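4.2 What ends up under the whiteboard

I promised in section 2 that I'd come back to the floor, so let's do the floor. When Gemma Yeoman and I started talking to people about shared rooms - the kind with a sofa at one end and a whiteboard on wheels at the other - I had a whole theory about tables. Tables were going to be where the mess was. I'd even written a paragraph about tables before we'd talked to anybody, and it was a pretty good paragraph, and it's gone now.

People kept bringing up the strip of floor underneath the whiteboard instead. Lợi Lâm, who looks after the shared room at Irkus, called it "the garage". You can't sit there, you can't really walk there, and the board hides most of it if you're standing up. So that's where the cords go. Somebody needs an outlet for an afternoon, the power gets run along behind the board, and by the following February it's part of the building as far as everyone's concerned.

The funny thing is that a rolling whiteboard is sold on the idea that it rolls. We asked people in all our rooms when theirs had last been moved and mostly got a long pause. Lefteris Spanos told us he'd wanted to turn the one at Rivby toward the window for ages (the glare drives him up the wall) but he didn't want to be the person who unplugged something. He didn't know what that something might be. Neither did we, to be fair, and we had a good look. I've started thinking of this as parking by cable: the casters are fine and the floor is flat, and the board still stays put thanks to a bit of cord that might not be doing anything at all.

Soft things behave quite differently, and I'll admit this is the part I enjoyed most. Clothes go to the sofa. They go over the arm, then along the seat, and once one jacket is there the next person feels perfectly welcome to add theirs. Gemma's phrase in her notes is "permission by jumper", and I haven't managed to improve on it. Figure 3 has the cords and the clothing within a few steps of each other, with a laundry basket on the floor nearby.
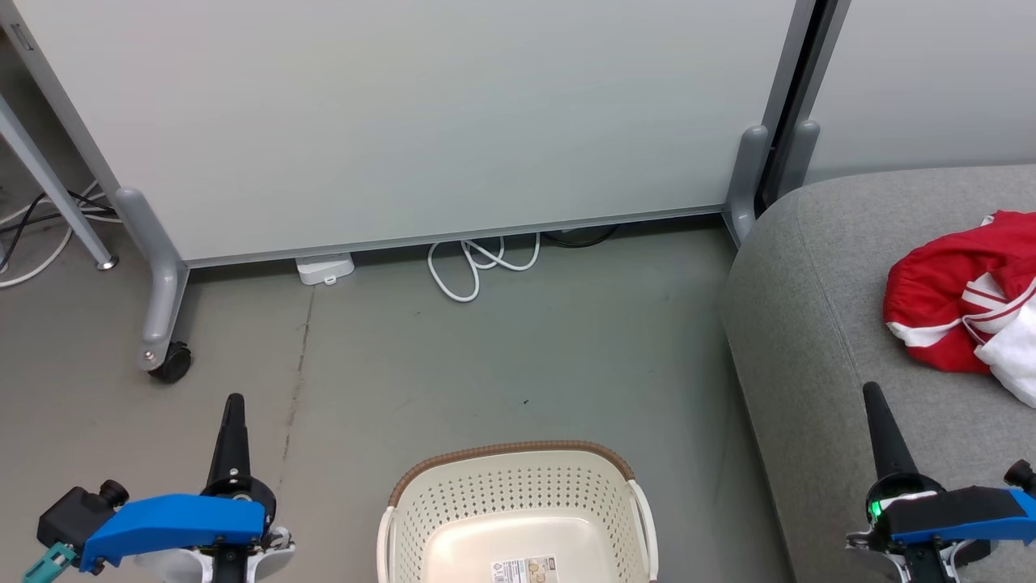 Figure 3. Cables on the floor below a rolling whiteboard, a red and white garment on a grey sofa, and a cream-coloured plastic laundry basket.

Which brings me to baskets. Our second round of visits came after we'd suggested that each room keep one open basket out on the floor, with no lid and no sign on it. Régis Delorme thought we should put them in the cupboard so they'd look neater, and we had quite a lively back-and-forth over it. I was firmly on the side of the floor. A basket in a cupboard asks you to remember the basket, open the cupboard, and care, all while you're heading for the door with your keys in your hand. One sitting beside the sofa only asks you to let go of what you're holding.

In the interviews, people were happy to say they'd drop clothing in a basket if it was right there. They were much less happy about putting other people's clothing in it. Lefteris said picking up a stranger's sweater felt "like going through a coat pocket", and several others told us the same thing in their own words. I hadn't expected that, and I think it explains a fair bit of why a garment can sit on a sofa in a room full of otherwise tidy people. Everyone assumes the owner is coming right back.

Cords didn't get the same treatment at all. Everyone seemed to regard a loose cable as common property, fine to step over and fine to borrow, but somehow not theirs to coil up and put away. Lợi had a go at fixing this with a second, smaller basket marked for cords. It filled up quickly with chargers, which was lovely, and the long cables along the wall stayed exactly where they were. A charger is a thing you've lost. A cable on the floor looks like it has a job.

I'd be careful about how far to push any of this. These are small rooms, used by people who mostly know one another's first names, and I suspect a big anonymous lounge would go another way. We also only talked to the folks who were willing to chat about laundry with us over a coffee, so they may well be a tidier bunch than average (or a guiltier one!). In section 4.3 I get to the shelves, where Gemma and I disagree about nearly everything.

Correspondence: Gemma Yeoman, Nuvis | Last revised 25th March | Back to top
Shares 1816 | Comments (4)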